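Tramgate Marble Care Kit: four months in, one countertop, mixed feelings

I bought a house in Prernbridge largely on the strength of its kitchen, and its kitchen is largely white marble. My friends with sensible counters warned me. Marble stains, they said. Marble etches. Marble will know you had lemonade. I nodded the way you nod at people describing their knee surgery, and moved in anyway.

By December the stretch beside the stove looked like the floor of a bus station, so I ordered the Tramgate kit: a bottle of daily cleaner, a bottle of sealer, a tub of poultice powder for stains, a tub of polishing powder for etches, two cloths and a booklet. It cost me $235 with shipping. For comparison, the one pro who bothered to call me back wanted $1577 to hone and reseal the whole thing, and $490 just to do the island.

The cleaner is fine. It smells like a hotel lobby that has recently been sued. You spray it, you wipe it, the counter looks clean. Dish soap and warm water did the same job for me all last year, though I'll admit the soap left a film if I got lazy with the rinsing, and I am always lazy with the rinsing.

The poultice is the reason to buy the kit. You mix the powder with water until it looks like cake frosting, spread it on the stain, tape plastic wrap over it and go away for a day. I had an oil spot the size of a saucer that I'd been hiding under a fruit bowl. Two rounds took it down to something only I can find, and I find it every morning.

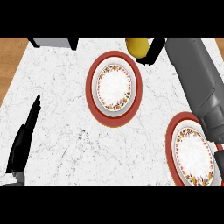

White marble with gray veining and darker speckles: good camouflage for coffee grounds, no help at all with red wine.

Polishing powder is for etches, the dull marks that acid leaves behind. The booklet says to rub in small circles "until the shine returns," and gives no hint of how long that might take. I gave one lemon ring a full podcast. It came back maybe three quarters of the way, and my shoulder has not come back at all. If your marble has a honed finish, skip this tub entirely, or you'll end up with a shiny patch.

Then the sealer. Two coats, wiped dry in between, overnight to cure. I put mine on after dinner on a Wednesday and ate breakfast standing at the washing machine. Water beads nicely now. It beaded a little less nicely by month three, and the bottle promises a year.

I used Cilico sealer in my last place and thought it held up longer, but it's sold on its own and you have to find your poultice elsewhere. The Chin kit is cheaper and comes with better cloths. The ones Tramgate sends shed like a nervous cat, and I threw both out after the second wash.

Would I buy it again? The poultice, yes, and you can get refills separately, a fact the website keeps at the very bottom of the page. The rest I'd skip. Three stars, and the fruit bowl is staying where it is.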